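Karnano Law Library
Court Records Project: Progress Report to the Bastier Fund
August 4, 2004

When we applied for this grant we said the Vumari county court records, water disputes mostly, were "in fair order." I wrote that sentence, and I would like to withdraw it. They came to us in 74 boxes, packed by at least three clerks with three views of the alphabet, and one of those views seems to have been against it.

As of the end of July, 50 boxes have been opened, sorted and listed. That leaves us a little behind the schedule in our proposal, which called for all of the sorting to be finished by now. Most of the lost time went into a single case, Aravena v. the irrigation district, which was filed, dismissed, refiled, appealed, sent back and settled, and whose papers were scattered through 23 boxes. Rodica Ghiță has put it back together. She has asked that it not be mentioned at lunch.

The finding aid has 471 entries so far. Each gives the parties, the docket number where there is one, the dates, and a line on what the fight was over. Deividas Ozoliņš wrote the subject headings and then rewrote them after we learned that the court used "ditch," "lateral" and "canal" for the same thing, sometimes in one order. Researchers will be able to search under any of the three.

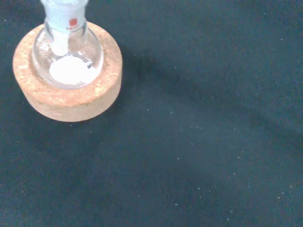

The exhibits are slower going. The proposal treated them as paper, and plenty of them are: maps, ledgers, letters of a rudeness you don't see anymore. But lawyers will hand a judge anything that isn't nailed down, and we have a section of pipe, a gate key and a bundle of survey stakes that someone labeled "see transcript." We have seen the transcript. It says "see stakes." Unathi Ntuli is writing a short policy on which objects we keep, and we'll send you the draft once our director, Marjatta Ruotsalainen, has signed off on it.

Spending is under budget on travel and over on folders. We'd like your permission to move the unspent travel money into supplies. No one on staff has complained about missing the second trip to Vumari.

Between now and the next report we plan to finish the remaining boxes, post the first part of the finding aid on the library's web site, and settle the question of the transcripts typed on onionskin, which are too faint to photocopy well and too thin to put through the feeder twice.

Maricel Manalo
Project Archivist

Recent items
Finding Aid Style Sheet, Second Version
Reading Room Hours for the Fall
How to Cite Unpublished County Court Records
Notes From the First Vumari Trip
Old Water Law Terms: A Short List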